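Mamen Hand-Guided Teaching Kit
For two-finger grippers with tactile pads
Made by Vukum 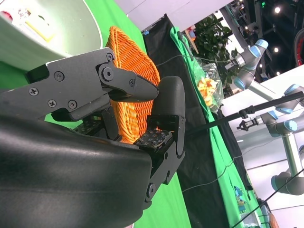 The Mamen kit lets one operator teach a pick-and-place task to an arm by moving it, either with a hand on the wrist or from a leader handle across the room. Every demonstration is saved with joint positions, finger opening, wrist video and pad readings on one clock. The kit is sold to labs and small automation shops that already own an arm and want to record usable demonstrations without writing their own logging software.

Two ways to teach

Hand guiding. Press and hold the wrist button and the arm goes light. Move it through the task at normal working speed, open and close the fingers with the thumb slider, and let go of the button when the object is placed. The software trims the still time at both ends. Hand guiding suits short reaches and tasks where the operator wants to feel the weight of the part.

Remote teaching. The Hollis leader handle clamps to any table edge up to 300 mm from the operator's chair. The arm follows the handle, and the handle passes a light push back to the operator when the pads report contact. Use it when a hand near the wrist would block the camera, or when the work sits deep in a bin or basket.

Both modes write the same file format, so demonstrations of the two kinds can be mixed in one set. Customers teaching with soft goods and bagged food mostly use the handle. Customers loading fixtures mostly guide by hand.

What the pads record

Each finger carries one pad on its inner face. The pads report pressure at every contact point, and the recorder stores the full grid, not a single force number. On playback the grid is drawn beside the wrist video, which makes it easy to find the moment a grip starts to slide. A demonstration with a slip in it can be flagged and kept, or dropped from the set.

Pads wear. Wipe them with a dry cloth after each session and do not use alcohol. A replacement pad fits with two clips and needs a new zero reading, done from the Setup menu with the fingers open and nothing between them.

Camera placement

The wrist camera should see both fingertips and the object at the moment of closing. It is normal for the fingers to fill a large part of the picture. Users sometimes turn the camera outward to get a wider view of the bench, and then find that the last part of the reach is missing from the recording — the part the arm most needs to learn.

Set exposure by hand. Pale bowls and trays under ceiling lights wash out in automatic mode, and small objects inside them lose their color. Lower the exposure until the inside of the lightest container still shows detail.

Background clutter is fine. Bench coverings in a plain color help when you review clips by eye but the recorder does not depend on them.

Recording software

Flokgate Recorder runs on the computer you already use for the arm. It shows the live wrist picture, the pad grids and a list of finished demonstrations. Delete, rename and tag from the list. A tag can be applied to a whole session, for example "basket" or "bowl," before you start.

Version 8 adds:
Pause and resume inside one demonstration
Left-handed button layout for the leader handle
Export of single clips
A warning when the pads have not been zeroed that day

Specifications

Finger opening, maximum: 230 mm
Pads: 2, one per finger
Teaching modes: hand guiding, leader handle
Leader handle cable: 8 m
Power: from the arm's tool connector
Storage: user's own drive

In the box

Wrist button and thumb slider
Wrist camera with bracket
Two tactile pads, fitted
Hollis leader handle with table clamp
Cable set and ties
Flokgate Recorder license, one seat

The arm and gripper are not included. Send us the model of both before ordering and we will confirm the bracket.

Before you start

Keep the stop button within reach of the operator in both modes. Tie cables down along the arm with enough slack for the wrist to turn fully in either direction. Run the first few demonstrations at reduced speed with an empty gripper and check that the pad grids stay blank.

Ordering

Complete kit: $3,221
Spare pads, pair: $230
Extra recorder seat: $300

Prices are before tax and shipping. Kits ordered with the June firmware can be updated by the customer over USB. Older kits have to come back to us for the update, and return shipping is included.

Page updated Nov 27, 2020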